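Chapter 8
Lamps, Cords, and the Edges of a Room

My first apartment in Barreto had one ceiling light, and it was a mean little thing that made everybody who came to supper look as if they were getting over the flu. A neighbor, Keyvan Bagheri, who had wired half the houses on our hill and was by then very happily retired, came up one evening in December with a floor lamp under his arm and spent perhaps three minutes choosing where to stand it. Then he spent the better part of an hour on the cord! I remember thinking he was fussing. I have since lived in a good many rooms (some 22, if you count the summer lets in Jaltora) and I've come around to his way of thinking entirely.

We spent Chapter 7 on shades and bulbs, and you will have gathered that I can talk about a shade for as long as anyone will listen. In this chapter we come down to the floor and the lower part of the wall, where the cords live. It is humble work, and you can do nearly all of it with your bare hands, a damp cloth, and a small packet of adhesive clips.

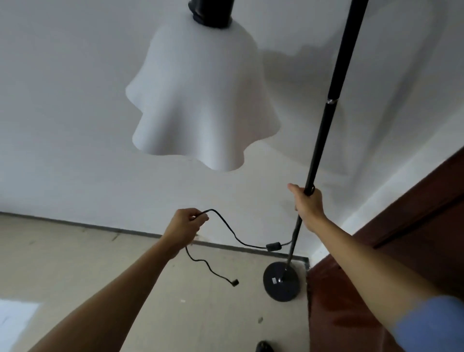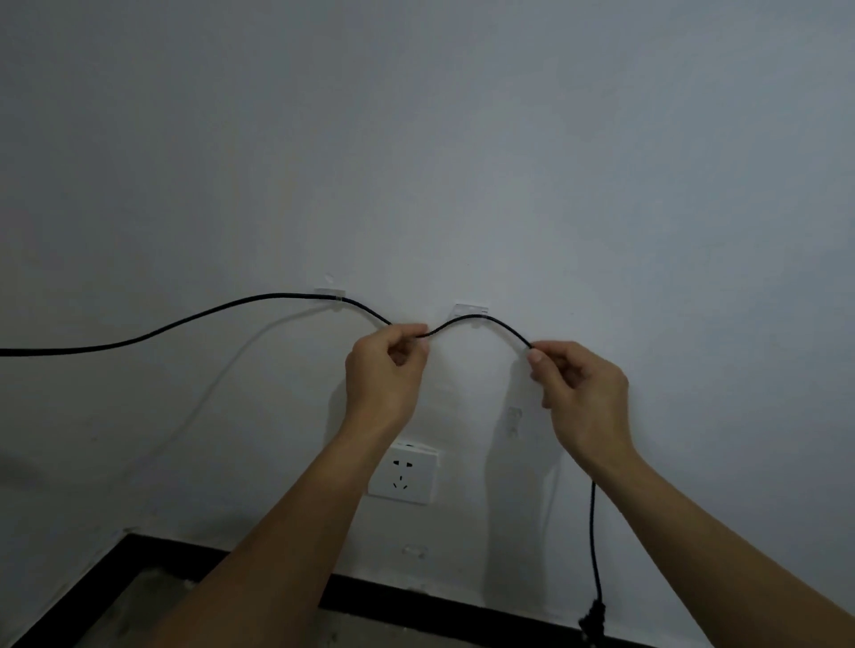
Figures 8.1 and 8.2. Working with a thin black cord by hand.

Before you stick anything to anything, stand the lamp where you mean to use it and sit down beside it for a while, with a book if you like. Can you reach the switch? An inline switch, the kind that sits partway along the cord, is a nuisance if it ends up behind a chair, and you'll want to settle its resting place first and let the rest of the cord follow from there. Keep the plug out of the outlet all this time, please, even if you are only shifting things a few inches.

Next, look at the wall. Adhesive clips want a clean, dry surface, and the strip just over the baseboard is very often the dustiest part of the whole room. Wipe it, let it dry, and hold the cord loosely along the path you have in mind, following the baseboard or a corner where you can. Leave a little slack near the lamp so that it can be nudged for sweeping, and never pull a cord tight around a sharp bend.

Words to know in this chapter: inline switch, slack, strain, cord clip, run. The exercises begin on page 81, and the first of them asks you to draw your own living room with every outlet marked, including the one behind the sofa.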